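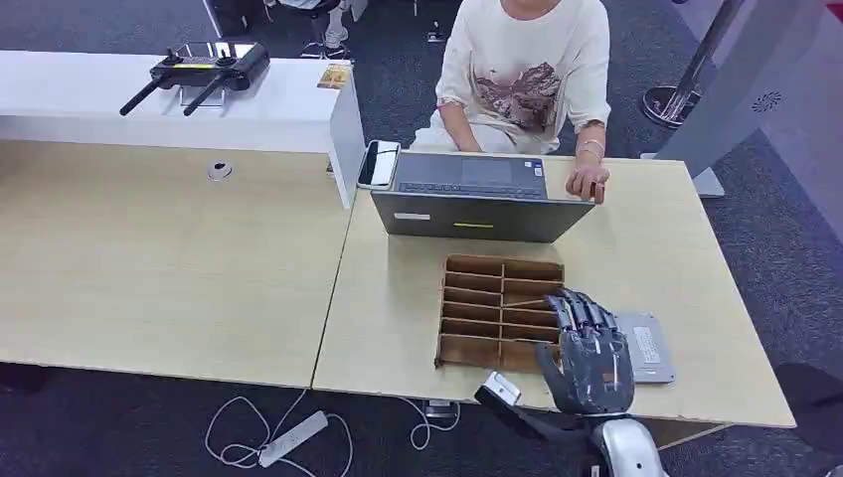

Hand over the cardboard grid, second desk, shared workshop. Log of the sorting build follows.

**1/** Task as it stands: pick a flat item off the desk, lift it, put it in a named slot of a cardboard organiser, let go, retract. Two columns of slots. No lid, no moving parts on the receiving side.

**2/** Vilja Jääskeläinen wrote the slot map and runs it from the laptop. Ruben Verbeke did the arm mount. I do wrist, cabling and everything that gets blamed on cabling.

**3/** The controller code is a fork of Clundotis, which Ruben started two winters ago for a different arm. We kept the motion planner and the logging. The grasp code went in the bin in October and was rewritten over a week of evenings.

**4/** Cardboard is a poor target. The partitions lean. Push one with a fingertip and the slot next door gets narrower, so a map made before the run is wrong by the third placement. We now remap after every 12 placements, which costs time but keeps the error from piling up.

**5/** Fingers together on approach, always. Spread fingers catch the partition tops. Closed, they go in as one blade and the planner only has to care about a single width.

**6/** Approach speed is capped at 60 mm/s within a hand's length of the tray. Gerrit Koster wanted it faster. He was given the log from the faster run and has since stopped asking.

**7/** Flat things on a flat desk are the harder half. There is no gap to get a finger under. Current method: press down, drag towards the near side until part of it overhangs, then pinch. It needs a friction estimate, and ours is a constant somebody typed in. 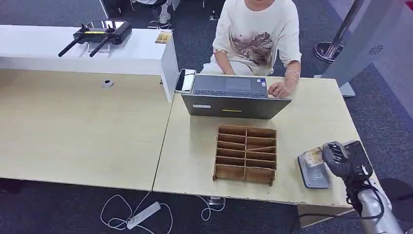
**8/** The constant is fine on bare wood and bad on anything with rubber feet. Vilja has a branch that reads motor current during the drag and backs off if it climbs too quickly. It isn't merged. It triggers on cable drag as well, and then the arm stops for no useful reason.

**9/** Which brings me to cable drag. The black cable loops along the forearm with enough slack for full wrist rotation. Too much slack and it sweeps the desk, too little and it pulls on the wrist at the end of travel. I've settled on a loop 184 mm deep, held with two clips. Tape lasted a day.

**10/** Ruben's mount is stiff enough. Measured deflection at full reach is less than the backlash in the wrist, so I've no grounds to complain about the mount and have gone back to complaining about the wrist.

**11/** The seam between the two desks is now a hard limit in the planner. They aren't the same height. The difference is small, but a dragged item stops dead when it meets the step. Shimming the lower desk is on the list, below several things that are more interesting.

**12/** Log size for one full session is 725 MB, nearly all of it joint positions at a rate we don't need. Floor De Bruijn has offered to cut it down if I write out which fields matter. I owe her that list by Sunday.

**13/** Someone asked about parts. Clips, screws and the spare wrist bearing came through Melach. The organiser is ordinary packing cardboard. I'd like stiffer partitions, but Vilja wants to see the software cope with bad ones first, and it's her slot map.

**14/** Next: merge the current sensing with a separate threshold for the wrist joint, then rerun the drag tests on both desks. After that, the lower rows of the tray, where the forearm angle gets awkward and the elbow limit comes into play.

**15/** Config and the remap script go up on the Zarkomstead page once the comments in them are fit to read.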